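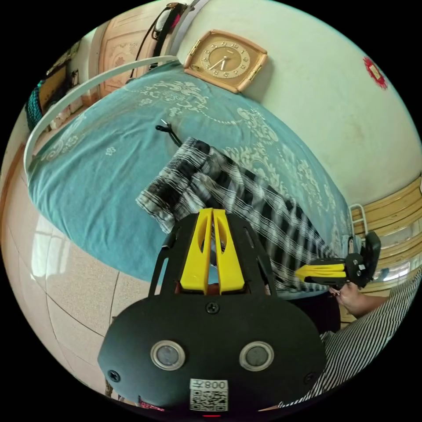
Dans quel ordre faut-il plier le linge propre d'une chambre ?

Du plus grand au plus petit : d'abord les draps, ensuite les pantalons, puis les hauts, et les pièces minuscules en dernier.

La réponse est de Delyth Wogan, qui enseigne l'entretien du linge chez Tinonel, un organisme de formation pour employés de maison. L'entretien a eu lieu le lundi 19 février 2024, entre deux sessions. Il porte sur un sujet étroit : le pliage sur le lit, dans la chambre même, sans table ni planche. Rungnapa Srithong, qui assure la partie pratique du même module, y a pris part pour les questions de textile.

Le lit est, selon Delyth Wogan, la surface de travail la plus répandue et la moins bien employée. « Un lit donne une grande surface, à une hauteur trop basse pour le dos. On travaille donc par périodes de 15 minutes, puis on range ce qui est plié avant de reprendre. » Le couvre-lit reste en place pendant l'opération. Elle demande seulement qu'il soit tendu. « Un pli dans le couvre-lit se retrouve dans le vêtement dès qu'on appuie. On tire d'abord vers le pied, ensuite sur les côtés. »

La matière du couvre-lit compte aussi. Un tissu très glissant fait dériver les piles ; un tissu à relief accroche les mailles fines. Rungnapa Srithong préfère un tissage lisse et mat. Le décor lui est indifférent, sauf sur un point : « Sur de grands motifs floraux, on perd facilement une chaussette claire. Un vêtement à carreaux se repère tout de suite. »

Les carreaux, justement, servent de support au premier exercice du module. Le motif fournit des lignes droites, donc un repère pour chaque pli. « On pose la pièce à plat, on superpose les deux jambes, et on regarde si les bandes tombent les unes sur les autres. Si elles se décalent, le pli est de travers », explique Delyth Wogan. Un tissu uni ne donne pas cette information et l'élève doit se fier aux coutures. 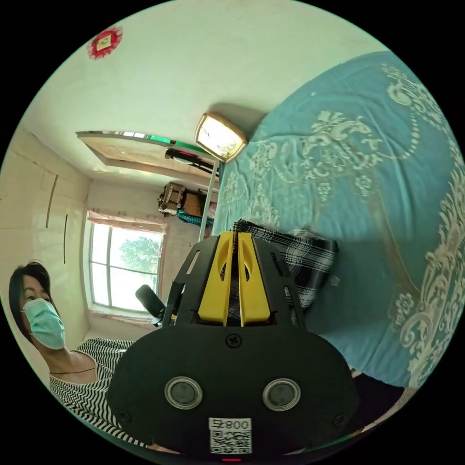 Cordons, ceintures et finitions

Le cordon de serrage est traité à part. S'il sort du vêtement plié, il s'enroule autour de la pièce voisine au moment où l'on prend la pile. Rungnapa Srithong le fait rentrer dans la ceinture avant le premier pli. « On égalise les deux bouts, on les couche à l'intérieur, à plat. Pas de nœud : il marque le tissu et il faut le défaire à chaque fois. » Quand les extrémités sont en métal, elle les place au centre du pliage, loin des mailles.

La taille finale dépend du rangement. Pour les tiroirs Funen utilisés en formation, le vêtement est plié en 2 dans la longueur, puis en trois dans la hauteur. Les paniers Liepiņa, moins profonds, imposent un pli supplémentaire. Delyth Wogan admet jusqu'à 50 pièces par session et par élève – au-delà, la précision baisse et les bords ne sont plus alignés.

Elle tient un relevé des reprises, c'est-à-dire des pièces dépliées et recommencées. Le dernier porte sur 3 070 pièces. Les shorts et pantalons à taille élastique y arrivent en tête, devant les draps-housses. « L'élastique fronce la ceinture et le haut devient plus étroit que le bas. Il faut étirer avec les deux mains, poser, lisser, et seulement après plier. Beaucoup lissent trop tôt. »

Reste la question du transport vers l'armoire. Les piles sont prises par-dessous, à deux mains, jamais par les côtés. Rungnapa Srithong limite leur hauteur à celle de l'avant-bras posé sur la tranche. Elle place l'ouverture des plis vers le fond du rayon – le dos arrondi fait face à l'utilisateur, qui retire une pièce sans entraîner les autres.

Le module sera repris en avril, dans les locaux de Sisa, avec une séance ajoutée sur les housses de couette. Delyth Wogan prévoit d'y conserver l'exercice des carreaux en ouverture.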